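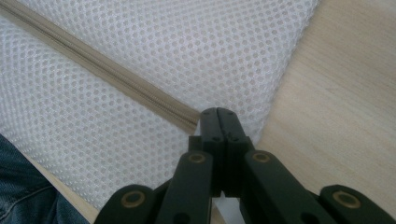 Is the jaw meant to close dead center every time, or is a little sideways play okay? Altora put that in the comments on the last report, and it's a fair thing to ask before paying for another round of bushings, so I'll start there.

Dead center, please! The two fingers should meet flat, tip to tip, with one thin straight seam between them. If one fingertip sits proud of the other, even by a hair, it will grab a zipper tape at an angle and the tape rolls. Fabric is unforgiving that way. A cardboard box would never have told us we had a problem.

So, where we are as of 13th December. Both hand grippers (we call them Clovier and Grollach, after the benches they live on) are back in service. Grollach was the bad one. Its outer left pivot had worn oval and the whole linkage leaned when you squeezed it. I pressed the old bushing out, cleaned up the bore, and then put the new brass one in slightly crooked, so out it came again. Second try went in flush. I did the inner pair while I had the thing apart, which wasn't in the plan but used parts we already had on the shelf.

Clovier only needed its finger screws snugged up and a fresh dab of threadlocker. It has done 1000 open-and-close cycles on the bench since then and the seam hasn't moved.

After that I went on to soft goods. The mesh cover with the long beige zipper is the one I like best for this, because the mesh is cushiony and full of little holes that a rough fingertip edge will snag on right away. Grollach got through 101 pinch-and-release tries at the zipper end of that cover and snagged on 8 of them. All the snags came before I stoned the burr off the right finger — my fault, I should have checked for it first.

Money: we're under on parts and over on my hours, mostly thanks to that crooked bushing. The Alarcón order for spare link arms is placed but hasn't shipped, and I'd like to keep 2 sets here once it does. If it slips past March I'll have to borrow arms from one tool to keep the other running, and I'd rather not.

Still to do: write up the pivot check so somebody else can run it, and redo the cycle test on Grollach now that the burr is gone.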